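Barkmont Continuing Education
Household Materials and Sorting, Unit 4: Plastic containers at the work surface
Instructor: Amedeo Farina
Revised 7/6/26

4.1 Scope
This unit covers clearing a table of mixed plastic items: bottles, spray bottles and bowls. Glass and metal are covered in Unit 5. Read pages 20 to 31 of the course packet first.

4.2 Order of work
Remove crushed items before standing ones. A crumpled bottle lying on its side takes up more surface than its volume suggests and rolls when a neighbor is lifted. Pick up loose fragments next. They are hard to see on a veined or marble-patterned top, so check the surface at a low angle.

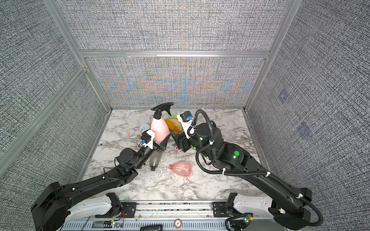
Spray bottles are handled third. Grip the body below the trigger and keep the nozzle pointed away from the person working. The trigger head and the body are often different plastics; unscrew the head and sort the two parts separately.

A bottle standing on its cap is less stable than one standing on its base. Turn it upright before opening. Clear bottles go in bin A and tinted bottles in bin B, caps replaced in both cases.

4.3 Bowls
Bowls are reusable and stay out of the bins. Take out the contents, then wash and stack by diameter. Translucent bowls are to be inspected for hairline cracks against a light.

4.4 Exercise
Work in pairs. Clear one table in 150 seconds using the order in 4.2. Record the time and any item placed in the wrong bin. Scoring is out of 60, with five points deducted per misplaced item. Ibrahim Nwachukwu collects the sheets.

Bin labels are in the Lodis cabinet, second drawer.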